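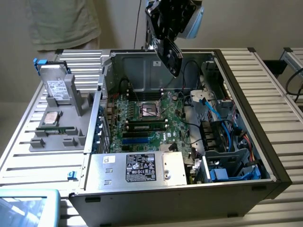 Fan module, Dell tower, and the arm I've been building since November.

Thread. I have spent six months and more money than I'll admit to at home teaching a robot arm to take a computer apart. I can do it myself in the time it takes the kettle to boil. Some notes.

1/ Where we are: shared workshop on the Belbridge estate, bench by the wall. The rule for the bench is that you tidy it by Sunday night. The rule for the arm is that you keep your sleeves out of it.

2/ The arm is a Pladel. Second-hand, 700 quid, sold as "lightly used, one careful owner". The careful owner had crossed two of the joint cables, so for the first week it waved when asked to sit down.

3/ Gripper is my own work, third version. Version one had the grip of a damp handshake. Version two could crush a walnut and did the same to a drive caddy. Version three is version two with the motor current turned down and some shame.

4/ Why a Dell tower? Office clear-out, and whoever designed these cases hated screwdrivers as much as I do. Plastic latches, blue bits where your fingers go. If you are a robot with two fingers and no patience this is the nicest computer you will ever meet.

5/ The fan module is the bit I'm proudest of. It has to be tilted before it'll come away, and the tilt took me most of a fortnight. Lifting straight up just lifts the computer. I have video of this and you can't have it.

6/ Tray on the side panel is for the parts: hard drive, processor, memory. Putting things down turned out to be harder than picking them up. Ngan-ling Su, who has the bench opposite and builds harpsichords, suggested I "aim for the tray". Thank you, Ngan-ling.

7/ Wires. I hate wires. A rigid part stays where the model thinks it is. A wire goes where it likes, and if you let a finger catch one on the way out you are pulling on a connector you weren't planning to meet. There's now a whole section of the code called NOT THE WIRES.

8/ Reply to several of you: no, I'm not using a fancy planner. It's a state machine, a lot of waypoints and a file called fixes_final_b. Žofie Štefanec offered to rewrite it properly. I said yes and then hid the file, because I don't want her to see it.

9/ Right, expansion cards. This is where the wrist camera earns its keep. From a camera off to the side a card is a thing in a slot. From the wrist you can see the edge of it, the bracket and how far off centre you are, and the answer is always further than you thought.

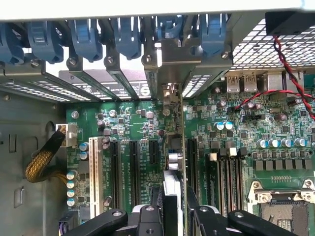
Thread so far: 2 min read

10/ Wrist view, then, with the white pad up against the lower end of the card. The fingers themselves are black, the board is full of black slots, and the white pad is the one bit of my gripper the software can reliably find. I'd like to claim I planned it. It was the only colour of plastic left on the spool.

11/ Look along the top for the blue clips. Those hold the brackets in, and each one is a separate small argument. Push too low and it flexes. Push too high and the fingertip skates off towards the rear wall. My current method is to come in slowly and stop the moment the current spikes.

12/ Also note how close that gripper linkage sits to the memory slots. That's my fault. I made the arms of it longer so it would reach to the bottom of the case, and now it blocks its own view of half the things it's supposed to be reaching for. Version four will be shorter. Version four has been "next weekend" for a while.

13/ Numbers, for those who like them. Last batch was 100 attempts at a card. 29 came out cleanly. The rest were a mixture of missed clips, timeouts and me hitting the stop button out of nerves. A baby could beat 29, but babies are very hard to calibrate.

14/ The gripper motor is a Fillent, by the way, for the three people who asked. Fine so far. The manual is one page and the page is mostly a warning.

15/ Still to do: power supply (heavy, awkward, I've been pretending it isn't there), drive cage, and getting the card down on the bench without dropping the last inch. Šťastný do a softer pad material and I've ordered a sheet. If it comes in white I'm laughing.

16/ Someone asked if it'll ever put the computer back together. Let me get it to take one apart first. I've 400 lines of code to delete before that.

17/ If you're near Belbridge and have a dead tower with plastic latches, I'll take it. Not the slim ones. I've tried a slim one and we don't talk about the slim one.

May 6, 2024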